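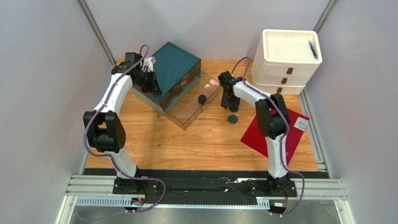
ROBOTICS & SOFTWARE | Features

The planner always has a plan. Ask Dama, the task software Busemeck began licensing on 6/1/18, to put a small part away in a drawer and it will draw two tidy paths, one for each arm, in under 100 milliseconds. Whether the drawer agrees is another matter.

Busemeck's brochure cites 500 trials and a success rate I'd love to believe. Read the notes and you find that 13 failed runs were left out as "setup errors." Four of those were arms stopping short of each other — which sounds to me like a planning problem.

Nevix, a rival package from Nyarko, plans slower and checks its camera again before each grasp. It's dull to watch. It also tells you when it has lost track of an object, and Dama's log just says "done."

An update is promised for July. I'll want to see the log before the demo reel.

Contact us | © 2018 All rights reserved | Back to top
13 shares · 4 comments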